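Slippers, and where they live

My mother kept slippers in a basket by the back door in Pondwood, and the rule was that you took whichever two came to hand. If they matched, good for you. I grew up thinking of house footwear as a sort of lottery with a bit of dog hair in it, and I've carried that standard through every place I've rented since.

So I was not prepared to have feelings about a shelf.

Poonam Lodhi and I have been talking about redoing our front rooms since August. We live on the same floor, we have the same awkward layout, and we both have a television on one wall and a heap of shoes on the mat. Her heap is smaller. She claims this is discipline, but she also has one kid to my three, and hockey gear doesn't count as footwear until you've tripped over it in the dark. Anyway, the two of us went to look at a show living room, partly for ideas and partly for the free coffee, and I came home with the one photo I've looked at every day since.
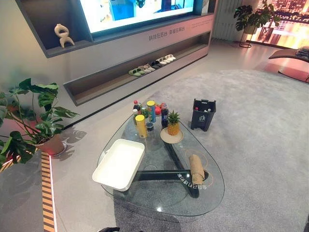

The slipper shelf, with pairs in green, beige, white and black.

I know. There's a whole room there. There's a big screen, a cream sculpture with a lot of limbs going on, and a window full of lit-up towers that may or may not be a real city (Poonam says backdrop, I remain a romantic). Any normal person would be pricing the screen. I stood there admiring the slippers.

It's the light that did it. The shelf is long and low, pale wood inside, with a soft glow, and the slippers are lined up in pairs at a slight angle, each overlapping the next like they're posing for a team photo. At home my slippers are under the couch. One of them is, anyway. I'd never considered that they might be a display item, and now I can't stop considering it.

Poonam's favourite was the plant, a monstera up on a skinny black stand. She's had her own monstera for two years and it has produced one leaf with a split in it, which she announced by text with a photo at 9 in the morning. She was a little quiet near this one. I was going to say something kind about show-home plants and their advantages, and then I got distracted by the coral-pink chair, so I owe her that.

The rug I'm less sure of. It's big, pale grey and soft-looking, and I'm certain it's lovely, but I have children who eat berries. A light rug in my house would be a calendar. You could point at it and say what month each thing happened.

Back to the shelf. I measured our wall that night and we have 107 centimetres between the closet and the radiator, which is enough for four pairs if everybody behaves. I looked at a low bench from Sestell that was very handsome and too deep, so the closet door would have hit it. The Stüber one was the right depth but came in a colour called Pelter, and Pelter is brown. I have nothing against brown. I just think if you're going to name it you should try harder.

In the end I bought a plain pine board, two brackets and a stick-on light strip, and put the lot together over almost 10 hours, a good part of it spent looking for the level. (It was in the hockey bag. Don't ask me, I don't play.) The board is straight now. The light strip has a remote, and the remote has a setting called "party", so you can guess how my entrance looks after supper.

The kids have been told that slippers go on the shelf in pairs, toes out. So far it's holding a pair of mine, one of somebody's rubber boots, a library book and half a granola bar. The granola bar looks fantastic under the light.

Poonam is coming over tomorrow to see it and I've asked her to bring slippers, matching ones if she has them. I'm going to go dig my other one out from under the couch.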